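3.2 Collecting the demonstrations

We started out teaching the folding task by hand, with one of us holding the arms at the wrists and walking them through the motion. I liked it, because you can feel the cloth tug a bit, but my shoulders didn't! After two afternoons Iara Ojeda talked me into remote control, and everything reported from here on was recorded that way. The operator stands off to the side, wears the Prutavura gloves and drives both arms at once.

Each demonstration begins with the cloth bunched up on the left half of the white table. The left hand pinches a near corner and lifts a fold, and the right waits well clear until the operator wants it. We never told people how to fold. Zhiqiang Cao goes for the corner every single time, while Kenza El-Sayed likes to grab the middle and shake (her runs are a lot of fun to watch, and a real pain to label). 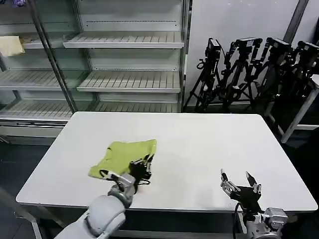
We kept 180 demonstrations in the end, 100 from Zhiqiang and the rest split between Kenza and me. I threw out a run only if the glove signal dropped, so plenty of clumsy grabs are still in there. Fumbles turned out to be handy: a policy trained on tidy runs alone froze up as soon as it missed the cloth, and 67 of the kept runs have at least one missed pinch followed by a second go.

The wrist view matters more than I'd guessed. From the head, the fingers often cover the very bit of fabric you're after, and the operators kept asking for the wrist picture on their screen (Figure 4). Its colour is a touch cooler than the head view in the shade, and we left it uncorrected. 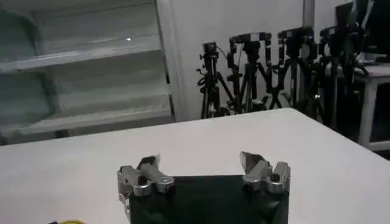

Figure 4. Wrist view with the gripper open over the tabletop, nothing in its grasp.

We come back to the open-gripper moments in Section 4, where I look at how long each operator paused before closing.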